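Protokoll Projekttreffen Trulport, Arbeitspaket Manipulation im Gästezimmer
2025-07-02

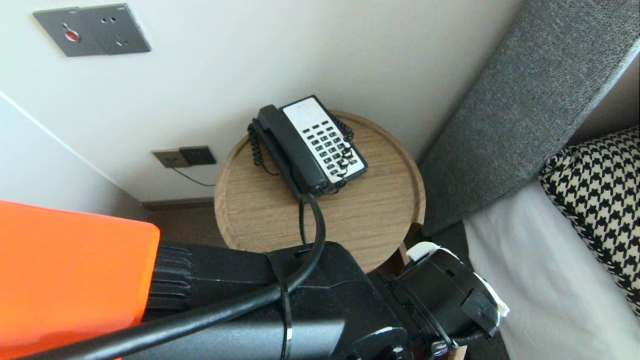
Leitung und Protokoll: Seema Kaushik
Vertreten: Clutari (Steuerung), Trondis (Greifer), Vass (Auswertung)
Das Protokoll vom Februar wird ohne Änderungen angenommen.

TOP 1 Stand der Aufnahmen

Der Datensatz umfasst jetzt 195 Demonstrationen, alle per Teleoperation in Hotelzimmern aufgenommen. Die Aufgaben liegen am Nachttisch und am Kopfende des Bettes: Telefonhörer aufnehmen und wieder auflegen, Telefon auf der Tischplatte verschieben, Kissen zurechtrücken. Vass hat die Durchläufe gesichtet und 30 davon aussortiert, meist wegen Aussetzern in der Gelenkaufzeichnung. Die aussortierten Durchläufe bleiben im Archiv, gehen aber nicht ins Training ein.

Clutari fragt, ob abgebrochene Versuche als Negativbeispiele verwendet werden können. Vass hält das für machbar, die Abbruchstellen müssten dafür aber von Hand markiert werden. Wird vertagt.

TOP 2 Ergebnis des Methodenvergleichs

Verglichen wurden zwei Varianten der gleichen Strategie. Variante A sagt bei jedem Schritt nur die nächste Armbewegung voraus. Variante B sagt kurze Bewegungsabschnitte voraus und bricht sie ab, sobald die gemessene Kraft am Handgelenk von der erwarteten abweicht.

Beim Verschieben des Telefons liegen beide Varianten gleichauf. Beim Auflegen des Hörers ist B deutlich besser und braucht nur noch halb so viele Korrekturbewegungen. A setzt den Hörer häufig schräg auf und erkennt das nicht. Beim Kissen gibt es keinen klaren Unterschied. Vass weist darauf hin, dass die Kissenaufgabe bisher nach Augenschein bewertet wird und die Zahlen dazu wenig belastbar sind.

Diskussion: Trondis vermutet, dass der Vorteil von B zum Teil auf die Kraftmessung zurückgeht und weniger auf die Länge der Abschnitte. Es fehlt ein Lauf mit Abschnitten ohne Abbruchkriterium. Clutari rechnet diesen Lauf nach, mit denselben Startwerten wie bisher.

TOP 3 Kabel

Schnüre und Kabel sind weiterhin die häufigste Fehlerursache. Spiralkabel verändern ihre Lage nach jedem Hörergriff, die Ausgangsstellung ist damit nie exakt dieselbe. Nach dem Zurücksetzen wird das Kabel künftig nicht mehr glattgezogen, die Strategie soll die Streuung mitlernen. Für die Auswertung wird die Kabellage in 4 Klassen notiert: links, rechts, über den Tasten, hängend. Treffen mehrere zu, werden alle eingetragen.

Die Kabelführung am Arm selbst wurde ebenfalls besprochen. Trondis schlägt vor, die Schlaufe enger zu legen. Clutari ist dagegen, solange der Bewegungsraum am Handgelenk nicht nachgemessen ist. Einigung: erst messen, dann umbauen. Bis dahin bleibt der Aufbau für alle Vergleichsläufe unverändert.

TOP 4 Kamerasicht

Bei niedriger Anfahrt verdeckt der Arm Teile des Tisches. Betroffen sind nach Zählung von Vass nahezu 3 von zehn Durchläufen. Eine zusätzliche Kamera am Handgelenk wird abgelehnt, weil die älteren Aufnahmen dann nicht mehr vergleichbar wären. Clutari probiert stattdessen eine höhere Anfahrt und legt zum nächsten Treffen Vergleichsläufe vor.

TOP 5 Aufgaben

Clutari: Lauf ohne Abbruchkriterium, höhere Anfahrt
Trondis: Bewegungsraum am Handgelenk messen, Maße an alle
Vass: Kabelklassen in das Auswerteblatt aufnehmen, messbares Kriterium für die Kissenaufgabe vorschlagen
Kaushik: Entwurf des Methodenteils für den Zwischenbericht, Termin für das nächste Treffen abstimmen

TOP 6 Verschiedenes

Die Benennung der Ordner auf dem Projektlaufwerk ist uneinheitlich. Neue Aufnahmen werden nach Aufgabe und laufender Nummer abgelegt, alte Ordner werden nicht umbenannt.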